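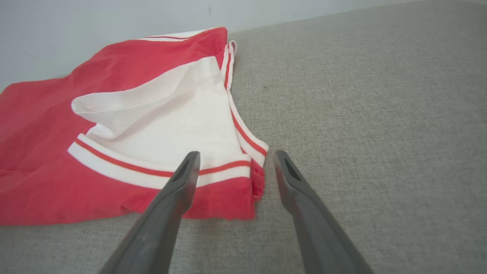
How much should a small workshop set aside for spare gripper fingers?
Enough for 2 full sets per arm in the first year, bought with the arm itself and kept on the shelf.

Fingers are the cheap part of a clothes-handling arm, and they get left out of most first budgets. At Prarnley we now plan them like this.

1. Write down the fabrics you mean to handle. Ribbed trims and thin linings are harder to pick up than plain cotton, so put them on the list for the supplier's trial.

2. Ask for finger prices separately from the arm. Our Boström quote hid them under "accessories" — 800 for the lot, with no breakdown until Tímea Katona rang and asked for one.

3. Check the mounting. Nallanis fingers needed an adaptor plate on our arm, and that was a separate order.

4. Add 20 per cent to the parts line for delivery and small fixings.

5. Book a trial of 100 picks with your own garments before you sign. Note the drops and the double picks.

6. Put a date in the diary to look at the parts line again. Ours is in December, before the new order goes in.

Keep the old fingers for training new staff.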